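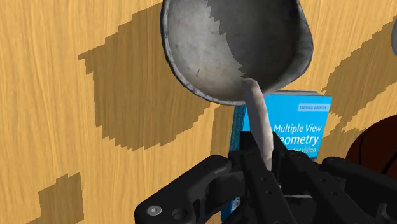 Jumdale team trains kitchen-ready robot arms in a simulated room, and finds that more clutter helps

Jumdale, November: Researchers at the Wenard laboratory in Jumdale have shown that a robot arm taught to handle everyday objects inside a computer simulation does a good deal better at the real job when its practice table is properly untidy. The method, which the team has named Clutar, is set out in a report released this month, and everyone at the laboratory is very happy indeed to be able to share it at last.

Most of us have had to fish one thing out from among several others, and we give it very little thought. For a robot it is a stubborn problem. A ladle is long and thin at one end and wide and heavy at the other, and a grip that holds the handle well enough on a bare surface may let the bowl swing into whatever happens to be standing nearby. Clutar tackles this by placing the object to be gripped among things that have no business being there at all, such as a textbook or a basketball, and then letting the simulated arm practise with the arrangement and the lighting changed again and again.

The group built 1680 simulated tabletops for the study. Two control programs were trained for the same length of time, one on tidy tables with a single object and the other on the crowded ones. Both were then moved, with no further training, to a real arm on a real bench and given 126 lifting tasks each. The program raised on clutter completed 94 of them, comfortably ahead of its tidier sibling.

"I must admit I expected the opposite, and I said so to anyone who would listen," said Fatima Van Wyk, who leads the project. "My feeling was that we should start simple and add the difficult things later, the way you would teach a child to lay the table. But the arm that had grown up in a mess was so much calmer about everything! It left room around the thing it was holding, and it was far less bothered when we moved a lamp."

Lighting takes up a whole chapter of the report. To keep the simulation quick enough to run on ordinary office computers, the team left the shadows rather coarse, with blocky, stepped edges that you would never see on a table at home. There was a long and friendly argument over whether to spend the spring making them smoother. In the end the group tried both, and found that the rough shadows did no measurable harm to the results on the real bench.

"We had put aside 2 months for the shadows and got most of that time back," said Damian Lüthi, who wrote the greater part of the simulation. "I spent it on the surfaces of the objects instead, the scuffs on metal and the grain in wood, and I enjoyed that a great deal more."

The report is open about what remains to be done. Clutar has so far been tested with rigid objects only, and cloths, sponges and anything filled with liquid are still beyond it. Most of the failed lifts involved a handle gripped too close to its end, and the team would dearly like to understand why this happens more often on the real arm than in the simulation.

Work on the next stage has already begun with colleagues at the Bielecka workshop, who are preparing a set of softer objects for the simulated tables. The Clutar report and the full collection of tabletops can be had free of charge from the Wenard laboratory, and teachers and students are warmly encouraged to write in and ask for them. Fatima Van Wyk and Damian Lüthi are both glad to speak to journalists, and can be reached through the laboratory's press desk.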